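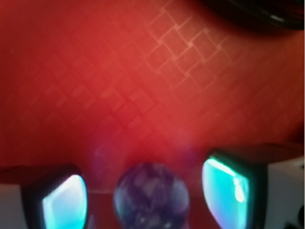
**수신:** Kultmont 연구지원실
**발신:** Stikent 조작학습팀, 책임자 Rozália Vrabec
**과제명:** Jorel (소형 물체 파지 시연 데이터 구축)
**보고 구간:** 10월 중간보고

## 1. 요약

보고 구간 종료 시점의 누적 시연은 3922건이며, 전량 원본 저장소에 적재되었다. 검수는 수집과 병행하여 진행 중이다. 손목 카메라 영상과 그리퍼 상태값의 시간 정렬 문제는 해결되었고, 광택 물체의 노출 문제는 일부 남아 있다. 일정 변경 요청은 없으며, 예산 항목 간 전용 요청이 한 건 있다(6절).

## 2. 수집 범위

과제 계획서의 1단계는 단일 물체 파지와 이송, 2단계는 물체 두 개 이상이 놓인 상태에서의 선택 파지이다. 이번 구간에는 1단계 수집을 마무리하고 2단계 예비 수집에 착수하였다.

대상 물체는 40종이다. 구, 원통, 육면체 등 기본 형상과 손잡이가 있는 생활용품으로 나누었으며, 구형 물체의 비중을 계획보다 높였다. 구는 접촉 면적이 작고 접근 중 미세한 접촉만으로도 위치가 바뀌므로, 손가락이 닫히기 직전 구간의 표본이 특히 많이 필요하다. 보라색 마블 무늬 공은 이 구간의 기준 물체로 지정하였다.

배경은 단색 면과 무늬가 있는 면을 교대로 사용한다. 붉은 마름모 격자 면은 무늬의 대비가 낮아, 모델이 배경 무늬를 위치 단서로 과도하게 이용하는지 확인하는 조건에 포함하였다.

## 3. 수집 절차

시연은 원격조작으로 수행한다. 조작자 한 명이 리더 암을 움직이고, 기록 담당자가 초기 배치와 종료 판정을 입력한다. 한 건의 시연은 다음 네 구간으로 나누어 주석을 단다.

1. 접근: 대기 자세에서 물체 상부까지
2. 정렬: 두 손가락 사이에 물체를 두는 자세까지
3. 파지: 닫힘 명령부터 접촉 안정까지
4. 이송 및 해제

구간 경계는 그리퍼 개폐 명령과 관절 속도로 자동 산출하고, 검수자가 수정한다. 자동 산출 결과 중 수정이 가장 잦은 것은 정렬과 파지의 경계이다. 조작자가 손가락을 조금 닫았다가 다시 여는 경우 첫 닫힘 명령이 경계로 잡힌다. 현재는 마지막 닫힘 명령을 기준으로 삼도록 규칙을 바꾸어 시험하고 있다.

실패한 시연도 삭제하지 않는다. 미끄러짐, 밀림, 편심 파지, 조작자 중단의 네 가지 코드로 분류하여 별도 분할에 보관한다. 학습용 분할에는 성공 시연만 넣고, 실패 분할은 성공 판정기 학습에 사용한다.

## 4. 데이터 품질

### 4.1 시간 정렬

초기 수집분에서 손목 카메라 영상이 관절 기록보다 늦게 기록되는 현상이 있었다. 원인은 영상 버퍼의 타임스탬프가 촬영 시점이 아니라 저장 시점에 부여된 데 있었다. 기록기를 수정한 뒤, 기존 수집분은 원본 로그의 촬영 시각으로 재정렬하였다. 촬영 시각이 남아 있지 않은 시연 14건은 복구가 불가능하여 학습용 분할에서 제외하였다.

### 4.2 노출과 초점

손목 카메라는 파지 직전 물체와의 거리가 매우 짧아진다. 이 구간에서는 물체 표면이 흐려지고, 밝은 청록색 접촉 패드의 일부가 포화에 가까워진다. 광택이 있는 물체에서는 표면 반사가 추가된다. 자동 노출을 사용하면 패드가 화면에 들어오는 면적에 따라 배경 밝기가 변하므로 고정 노출로 전환하였다. 고정값은 배경별로 따로 두지 않고 하나로 통일하였다.

초점은 조정하지 않기로 하였다. 근거리에 초점을 맞추면 접근 구간의 영상 품질이 떨어지며, 내부 시험에서도 정렬 구간의 이득이 뚜렷하지 않았다. 실제 배치 환경에서도 같은 카메라를 쓰므로 흐림이 포함된 영상을 그대로 학습에 사용한다.

### 4.3 배치 편향

초기 위치 분포를 점검한 결과, 조작자들이 물체를 작업면 중앙에 놓는 경향이 확인되었다. 이후 초기 위치와 카메라 방향은 난수표에 따라 지정한다. 중앙 편중이 심한 수집분은 학습 시 표본 가중치를 낮춘다.

## 5. 예비 학습

수집분 일부로 모방학습 정책을 학습하여 수집 방향을 점검하였다. 정량 평가는 검수 완료 후 실시할 예정이므로 성공률은 이번 보고에 싣지 않는다. 정성적으로 확인된 사항은 다음과 같다.

- 원통과 육면체는 접근 방향이 안정적이다.
- 구형 물체에서는 하강 후 좌우 보정이 부족하여 한쪽 손가락이 먼저 닿는 사례가 반복된다.
- 배경을 교체하면 접근 높이가 달라지는 경우가 있다.

두 번째 항목에 대응하여, 의도적으로 중심에서 벗어난 자세에서 시작해 보정하는 시연을 추가 수집한다. 물체 11종을 우선 대상으로 선정하였다.

## 6. 예산 및 자원

장비비는 계획 범위 내에서 집행되었다. 접촉 패드는 소모가 예상보다 빨라 예비품을 추가로 확보해야 한다. 이에 외부 주석 용역비 잔액 일부를 소모품비로 전용할 것을 요청한다. 자동 구간 산출의 도입으로 용역 물량이 줄어 주석 일정에는 영향이 없다.

저장 장치는 Gilchrist 서버실의 기존 공간을 계속 사용한다. 원본과 검수본은 분리 보관하며, 원본에 대한 쓰기 권한은 기록기 계정에만 부여하였다.

## 7. 위험 요인

| 항목 | 영향 | 대응 |
|---|---|---|
| 조작자 간 속도 차이 | 정책 출력의 불안정 | 조작자 식별자 기록, 속도 정규화 비교 |
| 패드 마모 | 수집 시점별 마찰 조건 차이 | 교체 이력을 시연 메타데이터에 연결 |
| 광택 물체 반사 | 파지 구간 영상 정보 손실 | 고정 노출 유지, 조명 각도 시험 |
| 검수 지연 | 정량 평가 일정 지연 | 2단계 수집 속도 조절 |

## 8. 다음 구간 계획

- 1단계 수집분 검수 완료 및 분할 확정
- 구형 물체 보정 시연 수집
- 마지막 닫힘 명령 기준의 구간 규칙 적용 여부 결정
- 2단계 배치 규칙 확정 후 본 수집 착수
- 미학습 물체를 포함한 정량 평가 실시

전용 요청에 대한 회신은 패드 발주 전까지 필요하다. 분할별 건수표와 실패 코드 정의서는 검수 완료 후 별도로 제출한다.

Rozália Vrabec
Stikent 조작학습팀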